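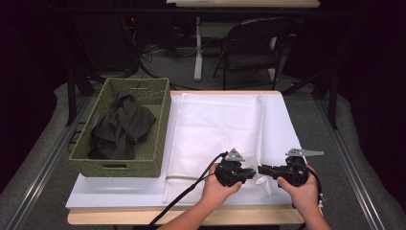
*Cesta verde y tela de malla blanca sobre la mesa.*

**Lista:** nutricion-consultas
**Asunto:** Re: Vitamina D – unidades y dosis en la hoja informativa de invierno
**Fecha:** 1 de enero de 2020

Estimados suscriptores:

En respuesta a la consulta recibida en esta lista, que se reproduce a continuación, la Secretaría Técnica de Larnier comunica las aclaraciones siguientes.

> Buenos días:
>
> En la última hoja informativa sobre vitamina D se mencionan microgramos en la página 2 y unidades internacionales en el cuadro final. Varios usuarios de nuestro centro han preguntado si se trata de la misma cantidad. Además, el documento lleva la referencia 2917, pero en el índice de Akovine no aparece con ese número.
>
> Rogamos que se indique también si la hoja puede entregarse a personas que ya toman un suplemento por prescripción médica.
>
> Un saludo,
> Centro Galanis, área de atención al público

**Unidades.** Ambas expresiones son correctas y equivalentes. Un microgramo de vitamina D corresponde a 40 unidades internacionales (UI). En la próxima versión se empleará el microgramo como unidad principal y la UI figurará entre paréntesis. Hasta entonces, se ruega a los centros que no modifiquen el texto por su cuenta.

**Referencia.** El número 2917 es el válido. La ficha no figuraba en el índice de Akovine por un error de carga que ya ha sido comunicado a Fastent, empresa encargada del mantenimiento del catálogo. Las 46 fichas restantes de la misma serie no están afectadas.

**Entrega a personas con tratamiento.** La hoja tiene carácter general y no sustituye la indicación del profesional sanitario. Puede entregarse a cualquier usuario, pero quienes ya reciben un suplemento pautado deben mantener la dosis prescrita y consultar antes de añadir otro producto. La vitamina D es liposoluble y se acumula en el organismo; un consumo excesivo y prolongado puede elevar el calcio en sangre. Conviene prestar especial atención a las personas con enfermedad renal o antecedentes de cálculos – el apartado de precauciones las menciona de forma expresa.

Se ha preguntado asimismo, por correo aparte, por las fuentes alimentarias. El cuadro incluye pescado azul, yema de huevo y productos enriquecidos. El contenido de estos últimos varía según el fabricante, de modo que debe consultarse siempre la etiqueta.

La versión revisada se distribuirá en febrero, con una tirada de 3000 ejemplares. Los centros que deseen recibir copias en papel deberán solicitarlo respondiendo a este mensaje, con indicación de la dirección de entrega y de las unidades requeridas. No será preciso devolver los ejemplares anteriores.

Atentamente,

Secretaría Técnica
Larnier – Área de Información Nutricional

---
Para causar baja en la lista, envíe un mensaje en blanco con el asunto BAJA.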